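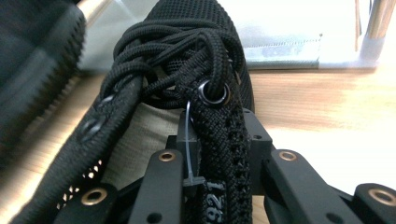 **March, late afternoon, bench 2**

Started the rewrite of the house rules for the hand-held grippers today, which I have been promising Tyra since before the holidays. The old sheet is still taped inside the cupboard door and it has so many pen corrections on it that the new people read it the way you'd read a family recipe, guessing at half the words. So this entry is partly a log of the session and partly me thinking out loud about what the sheet ought to say. Please scribble in the margins, all of you, I mean that!

The task was footwear again: grip the shoe, hold it steady, work at the laces, let go. Black knit upper, black laces, black gripper. I have grumbled about this combination before, and I will grumble again further down.

**Where we stand on numbers**

Jaltau asked for 800 accepted episodes in the footwear set. We have 988 recorded, and going by the last review a good chunk of those won't make it through, so I don't want anyone feeling comfortable yet. The Sandberg set (kitchen things, finished last fall) ended at 4,000, but those were short and simple, and a mug doesn't change shape while you're holding it. Laces do. I would be perfectly happy with fewer shoe episodes if the ones we keep are ones we can stand behind.

Tyra Boström went through a batch with me over lunch and we ended up disagreeing, in a friendly way, about what "accepted" even means. She would throw out anything where the operator hesitates. I'd keep hesitation and throw out anything where the operator does something the arm couldn't do later, like twisting the wrist clean around to get at a loop. We settled on writing down both and tagging them separately. Her tag is `pause`, mine is `reach`. Neither one is an automatic reject until we've looked at how many there are.

**Hardware check before recording**

I did the check slowly this morning so I could write it down as I went. Draft wording:

- Open and close the gripper by hand 10 times before the first episode. You are feeling for grit, and listening too. The pivots should move freely and sound like nothing much.
- Look at every bushing on the linkage. They should sit flush and you should not be able to rock them with a fingernail.
- Find every zip tie and tug it. The tail gets trimmed flush, and the head gets turned away from whatever you'll be gripping.
- Wipe the lens with the blue cloth. Shirt sleeves are not the blue cloth.
- Write the gripper's number on the session card before you pick up an object. If you do it afterward you will write down the wrong one, as I have, twice.

About the zip ties, a longer note. I know they look like a temporary fix, and some of them are, but the rule I'd like is that a tie is allowed as long as it's on the drawing. If you add one during a session to hold something in place, fine, finish the session, and then put it on the drawing the same day or take it off. What we can't have is two grippers that are supposed to be twins and aren't. A translucent strap loop crossing the view is a small thing, but it is in every single episode from that gripper, and a model will happily learn it along with the shoe. If the loop is there, it should be there on purpose and in the same spot next month.

I also want a line about laces and linkages. Loose cord finds its way into a moving joint faster than you'd think, and the instinct is to pull. Don't pull. Stop recording, open the gripper all the way, lift the cord out with your fingers, check the pivot, start a new episode. Mark the old one `snag` and keep it. Tyra thinks the snags may turn out to be the most useful thing in the whole set and I suspect she's right, though I'm not telling her that until the review is over.

**Setting up the object**

The old sheet says "place object neutrally." I wrote that myself, years ago, and I have no idea what I meant by it. For a shoe with its laces in a heap there isn't any neutral. Proposed replacement:

1. The shoe goes on the bare tabletop. No mat, no tray.
2. Laces are dropped from hand height and left however they land. No arranging, no combing them out, no tucking the ends to make your life easier.
3. Re-drop between episodes. If you get the same heap twice, drop it again.
4. Anything else on the table may stay where it is, as long as the gripper can't hit it.

Point 4 will get an argument. The Purano protocol, which several of you learned on, wants everything cleared away and a plain backdrop, and I can see the appeal, the recordings look lovely. But our arm is going to work on tables that have things on them. A plate at the back edge, a chrome leg with a white foot on it, a second thing blurred in the corner: that's an ordinary table. I'd leave them. The exception is anything with a name, a face or a screen on it, and that exception is strict. Turn it around or take it out of the room.

(Printed characters on the object itself are fine. I was asked about this again today. The strip beside the eyelets on the sneaker has a white "921" printed on it, and no, you do not need to put tape over that.)

**Light**

Now the promised grumbling. Black on black on black is hard. With the wall behind washed out the way it gets when the light comes in strong from the right, the camera settles on something in between, and the darkest parts of the knit can go to mush. This morning was kinder than I expected. The weave held up, the laces had small highlights along their curves, and I could tell one cord from the next while I was going back over it. The pale lining in the throat of the shoe is a help, too, as a place for the eye to land between the two dark panels.

What I'd like on the sheet is an easy test anybody can do without opening a settings menu. Hold the gripper where you'd hold it for the first grasp and look at the preview. Can you follow one lace with your eye from the metal eyelet into the heap? If yes, go. If no, pull the blind halfway and try again. Two tries, then move to the other bench and don't fight with it. I lost most of a morning to fighting with it in the winter and have nothing at all to show for it.

Fixed exposure, please, for the whole session. Zilldale let theirs float and then had to sort it all out afterward, and I got a very long and very sad phone call on the subject.

**Hands and people**

This section is short in the old version and I'd like it longer.

The gripper is hand-held, so people treat it like a kitchen tool, and for the most part that's the right attitude. But it pinches. Free hand stays behind the shoe or off the table while the fingers are closing. If you need to steady the heel, say so out loud so whoever is on the laptop can tag it, and keep your fingers below the sole.

Switch operators after each card, even if you feel fine. My own wrist feels fine right up until the evening, when I try to open a jar.

Anyone on the bench can call a stop, and the person holding the gripper stops, puts it down, and then asks why. In that order. The newest person in the room has exactly the same stop as I do.

**Still open**

- Do we log the squeeze on soft uppers? A knit gives a lot before the fingers are really holding anything, and "closed" on the card means something different for a knit than for a leather shoe. I'd like a column for it. Tyra would like fewer columns.
- Where do the trimmed zip tie tails go? At the moment, the floor. There's a jar now. It's next to the pliers.
- Perforated eyelet strips: fingertip on the strip or across it? I did both today and liked across better, but I wasn't careful enough about it to call that a result. Somebody please try it properly with the card in front of them.
- The old sheet stays on the cupboard door until the new one has been read by everyone who uses the bench. Initial the bottom of this page once you have. If you think a rule is silly, initial it anyway and write "silly" next to it, and we'll talk it over with coffee.

Gripper is back in its case, batteries on the charger, session card clipped to the inside cover. Tomorrow I'll type up the hardware part and Tyra is taking the light section.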